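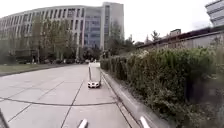 I had been promised robots, a cup of tea and a tour, and I got all three, although the tea was the only one that arrived on time. Grolline, who make small delivery robots out at the Fleltham business park, held an open day on October 10, 2025, and I went along on the grounds that I had booked the Friday off in May and forgotten why. The demonstration was held outdoors, on the long concrete path that runs beside the hedge, with the big curved office block looking on. One of the robots there has a tall narrow grey body and a rounded white front at the bottom, rather like a filing cabinet wearing a bib. It keeps close to the kerb, as I was taught to on my bicycle and never quite managed.

Our guide was Colm Daly, an engineer with the patience of somebody who had already done the morning group. He told us the robots had covered 928 kilometres on site so far, and that most of what they had learned on the way was about concrete. I laughed, and then saw that he meant it. You and I walk over a joint between two slabs without a thought. A robot has to decide whether it is a line, a step, a shadow or the end of the world. Early on, according to Colm, they treated every single one as the end of the world, and a trip to the bins took most of an afternoon.

The current software is called Takik. I asked what it stood for and was told it didn't stand for anything, it just sounded quick. It has to work out where the path is and what might be on it, and then make a choice before whoever is behind loses patience. I know drivers who can't do the third part.

A man in our group wanted to know what happens if you kick one. There is always one of these. Colm said it stops, waits and sends somebody a message, and I think he'd have liked to send somebody a message himself.

Paths, he said, are the easy bit. A path more or less tells you which way to go. Open paving is harder, because a robot with nothing beside it has very little to measure itself against, and one stretch of grey slab looks much like the next.

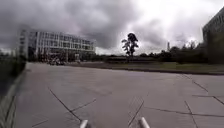

I have some sympathy, having once lost a hire car in a car park for an hour. The answer, apparently, is to look further off, at buildings and lone trees and anything else that can be relied on to stay put. Colm called these landmarks. My grandmother used the same system, only hers were pubs.

Back inside there were biscuits and a talk from Nwankwo, the firm that supplies the batteries. It had 89 slides. I did not see them all, but I did learn that a full charge lasts 75 minutes, or one talk with time for questions. I also picked up a free pen, and it has worked twice.

Would I go again? Yes, I think so. They're hoping to run another one in spring, when a robot is supposed to bring you your tea. I'd allow extra time for that, and I'd wear a proper coat, as there's a wind on that site that nobody had put in the leaflet. Parking is free if you get there before ten, and the bus stops at the main gate, though the driver on the way home had never heard of Grolline and dropped me at the garden centre instead. I bought a fern.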